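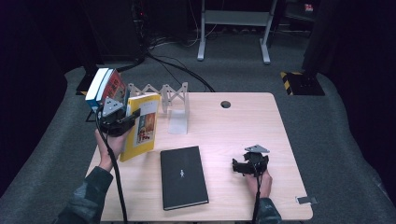 Flungate Hand-Held Gripper Pair
Kit for home and shared-workshop builds
Sold by Flestument
Page updated 2018-08-15

Price: 218 per pair, 129 for a single (state left or right)
In stock: yes
Ships from: Jillton

The Flungate is a hand-held gripper for recording manipulation tasks at a table. You hold one in each hand and work the jaws with your fingers. The same jaws bolt onto the Pop arm, so what you record by hand can be tried on the arm without changing the tooling.

It comes as a kit. Most of the parts are printed and arrive cleaned up, with the holes already drilled. You will need hex keys, a small Phillips screwdriver and a flat surface. A first build takes an evening. The second one goes faster.

What is in the box
Left and right bodies, black
Two sets of jaws, black
Two top plates, gray metal, triangular, with round screw holes
Two cables, black
Bag of screws, with 5 spares of each size
Printed build sheet

Building it
Start with the jaws. Fit both fingers to the body before you tighten either one, then open and close them a few times. They should meet along the full length. If one sits high, back off its screw and push it down while you tighten again.

Put the top plate on last. The left and right plates are the same part. Run the cable out the bottom of the body so that it drops past your wrist. Leave some slack, or it will pull when you reach across the table.

Working with books
We get more mail about books than about any other object. The angled jaws will take a hardcover by the edge or across the spine. Thick books are harder to control once they open, so start with a closed one laid flat and practice getting a jaw under the cover.

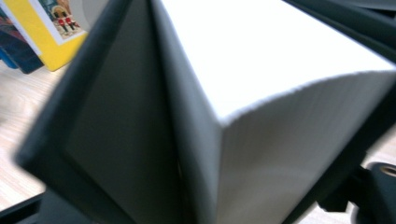 Hardcover held open in the Flungate jaws.

Stand a few books up toward the edge of the table and keep the middle clear for the one you are working on. A light tabletop gives good contrast with the black jaws. Move at half your normal speed. Fast wrist turns smear the picture, and those clips usually have to be recorded again.

The table
Any steady table will do. In a shared workshop, pick one you can walk around, and route the cables toward your own side. Clamp-on lamps are fine as long as they do not shine straight along the tabletop.

Storage
One recording session can fill a drive sooner than you expect. Our own test set is 3,710 clips, and we moved it to a second disk in November. Name your folders by task and hand before you start.

Spares
Jaws, plates and cables are sold separately. Jaws wear first, at the tips. Order them by side, as the left and right sets are mirrored.

Returns
Unbuilt kits can be returned in the original box. Built kits can be sent back for repair only. Include the build sheet with the step you stopped at marked on it.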